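Felt Finger Pads on a Hand-Held Gripper: Does Pad Wear Change the Demonstrations We Collect?

Final project report, Robotics Lab Course, group 4

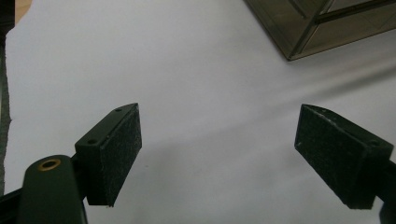
Our group started with a practical problem. The policy we trained in the first half of the term did well on boxes and badly on small smooth parts, and we did not know if the fault was in the training or in the demonstrations. Going back over the recordings, we saw that the person holding the gripper often had to close it a second time on the same part. The policy had learned this too. It would close, open a little and close again, even when the first grasp looked fine.

We decided to look at the finger pads. The lab has two hand-held grippers with the same printed fingers. One set of pads had been in use since the previous course and had picked up a lot of lint. The other set was cut new for this project.

1. Question

Do worn, dusty felt pads lead to more repeated grasps during demonstrations than new felt pads, and does a policy trained on those demonstrations repeat the behavior?

2. Setup

All demonstrations were recorded at one table covered with white paper. The task was to pick up one part from the paper and place it in a tray. We used four parts: a plastic cap, a short metal pin, a cardboard box and a smooth acrylic block. Start positions came from a printed list so that both pad sets saw the same layouts.

The camera sits on the gripper and looks down past the fingers, so both pads are in view during the whole recording. The same camera mount was used on the robot arm for testing.

Recordings were stored and cut with Plekeo, the labeling tool used in the course. We set one rule for labeling: a repeated grasp is any closing motion after the first one that happens before the part leaves the paper. Two of us labeled every recording separately and talked through the ones where we disagreed.

3. Data

We recorded 354 demonstrations in March. Of these, 102 were thrown out. Most of the discarded ones had a shaking start, a part placed on the wrong mark, or a hand in front of the camera. This left 252 usable demonstrations, split evenly between the worn pads and the new pads, 126 each.

We then trained two policies with the same settings, one per pad set. Each was tested on the arm for 100 trials, 25 per part. The arm had new pads on it in both tests, so any difference should come from the demonstrations and not from the grip during testing.

4. Results

In the demonstrations, repeated grasps:
Worn pads: 41 of 126
New pads: 17 of 126

In the robot trials, part placed in the tray:
Policy from worn pads: 70 of 100
Policy from new pads: 83 of 100

The cardboard box made no difference to either policy. The metal pin was the hardest part for both. The gap between the two came mainly from the acrylic block, where the policy from the worn pads often opened again after a good first grasp and pushed the block away.

We also tried brushing the worn pads with tape and recording a small extra batch. It felt better in the hand, but the batch was too small to report.

5. Problems

The worn pads were recorded first and the new pads second. By the second half we were all better at using the gripper, and some of the drop in repeated grasps could be practice. We should have switched pads every ten recordings. Changing them means taking out the screws and lining the fingers up again, and we wanted to avoid that.

The lint is also visible to the camera. A policy could be reacting to how the pads look, with the light specks on the black felt, and not to anything about the motion. Our tests cannot separate these two. Running both policies with worn pads on the arm would have helped, but the arm was booked for other groups in the last weeks.

Each policy was trained only once, so we do not know how much the success numbers would move with a different random seed.

6. What we would change

Pads should be checked before each session and the date they were fitted written in the log. For the lab we added a line for this to the recording sheet. A next group could compare felt with a rubber sheet of the same thickness, and record both in mixed order. The recordings, labels and position lists are in the course folder under the name of our group.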